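Home Stories Games Make It Ask a Grown-Up

Why Does Everything End Up in the Bin?

I have a drawer in my kitchen that won't shut. You probably have one too, or maybe yours is a box under the bed, or a basket by the front door. Mine has string in it, and a key that opens nothing, and half a deck of cards (the wrong half, if you want to play Go Fish). Every family I've ever met has a place like this, and I love them all, because they're full of science!

So let's talk about mixed-up stuff, and how people sort it out.

First, a question I get in letters all the time: why is it so easy to make a mess and so hard to clean one up? Think about a sock drawer. There's a tiny number of ways for the socks to be neat. Every sock is with its partner, all of them in a row. But there are loads and loads of ways for the socks to be messy! They can be upside down, inside out, one in the back, one hanging over the edge. If you toss them in without looking, you're just far more likely to land on one of the messy ways. Scientists have a big word for counting up all those ways. The word is entropy (say it EN-truh-pee), and you can use it at dinner tonight if you want to see some eyebrows go up.

Okay, now picture a great big bin where anything might get tossed. No labels, no dividers, just in it goes.

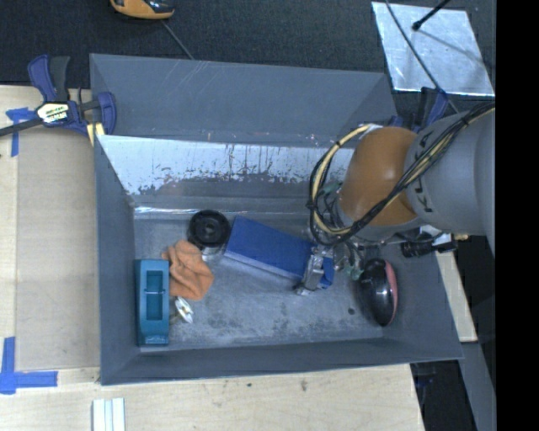 Photo: Kuvville Picture Library

I could look into a bin like this one all afternoon. Start with the orange cloth. It's all crumpled, and cloth is sneaky, because it never keeps one shape. A box is a box whichever way you turn it, and that blue one is still a box even though it's tilted. But a cloth can be flat, or folded, or a ball, or a sort of mountain with wrinkles. Your brain has seen so many crumpled things that it says "cloth!" right away. You did that when you were tiny and you didn't even have to try.

Then there's the round black thing with the rings on it. Is it a wheel? Is it a spool for winding something up? I keep changing my mind. When you're sorting, you get a lot of these mystery things, and it's fine to start a "don't know yet" pile. (Mine is on top of the fridge. It has been there a while.)

And look how the things touch each other! The black thing is up against the cloth, and there's a little shiny bit peeking out from under it. When one thing is partly hiding another, you can't tell how big the hidden one is. It might be a scrap or it might be something much larger. The only way to find out is to move what's on top, so that's a good place to begin with any heap: pick up whatever has nothing lying on it.

So how would you sort it all? There isn't one right answer, which drives some people bananas. I tried a few ways at my own table.

By color. This is quick and it looks wonderful. But then the blue box goes with every other blue thing you own, and good luck finding it later.

By what it feels like. Soft things here, hard things there. The orange cloth goes in soft.

By where it lives. This one's my favorite. Kitchen things go to the kitchen, toy things go to the toy shelf. It takes more walking.

By size. Great for fitting things into small boxes, and not so great for anything else.

Want to try it? Ask a grown-up for a drawer or a basket they don't mind you emptying. Spread an old towel on the floor and tip everything out. Take 7 things and sort them one way. Then mix them up again and sort the very same things another way. Did anything swap friends? In my drawer the rubber band sat with the string the first time and with a red crayon the second time.

After that, set a timer for 5 minutes and see how much of the rest you can do. If you find something sharp or a battery, stop and hand it to your grown-up.

Oh, and if you turn up a mystery thing, draw it! Draw the top and the side, and write down whether it rolls. Then show it to the oldest person you know. That's how I learned that the bendy metal piece in my drawer came off a window.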